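Segunda entrega sobre el kit de dos brazos de Militz. En la primera conté el montaje y la instalación del programa; ahora toca el paquete de tareas domésticas, que se contrata aparte. Yo pago 59 euros al mes y el mínimo son tres meses. Elegí empezar por los cojines, que en el catálogo figuran como tarea de nivel fácil.

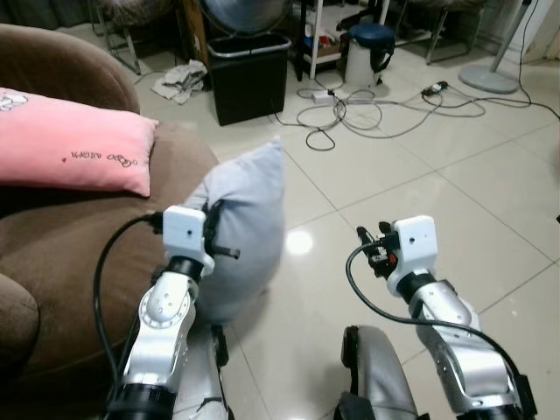
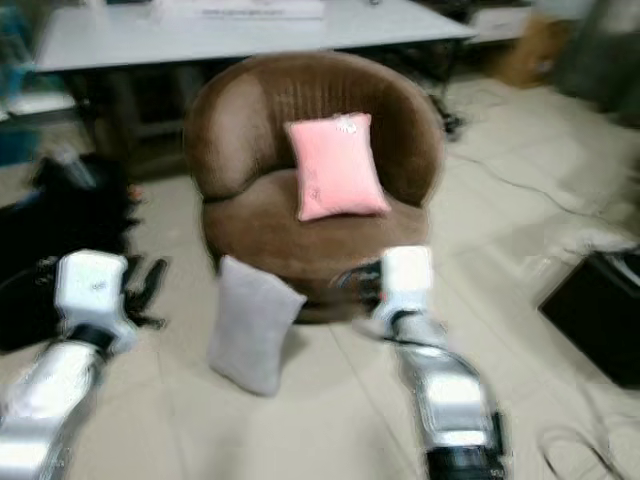 Los dos brazos con los cojines, uno de ellos rosa, y el asiento marrón.

El paquete trae una tarea base y pide demostraciones propias para adaptarla a cada casa. Recomiendan 200. Hicimos casi 3000 entre Jayanthi Bhat y yo durante abril, porque cambiábamos mucho la posición del asiento y queríamos ver hasta dónde mejoraba. A partir de cierto punto mejora poco.

Lo bueno: las pinzas cierran con suavidad y la tela no se ha marcado. El ajuste de fuerza está en el menú principal y se entiende sin manual. El soporte contesta en el día; me atendió Damian Makowska, que me mandó una versión corregida del calibrado.

Lo menos bueno: los cables de las pinzas van por fuera y hay que vigilarlos. Un cojín muy blando se dobla al agarrarlo por el borde y el programa lo da por bien sujeto. El aviso de error solo sale en inglés y el registro de cada sesión se guarda en un formato que no abre ninguna otra aplicación.

También probé la versión de Rantala, más barata, pero solo admite un brazo y con piezas grandes se queda corta. Para objetos pequeños me parece suficiente.

De momento mantengo la suscripción. El mes que viene quiero probar con toallas y con una manta fina, que en el catálogo están en nivel medio.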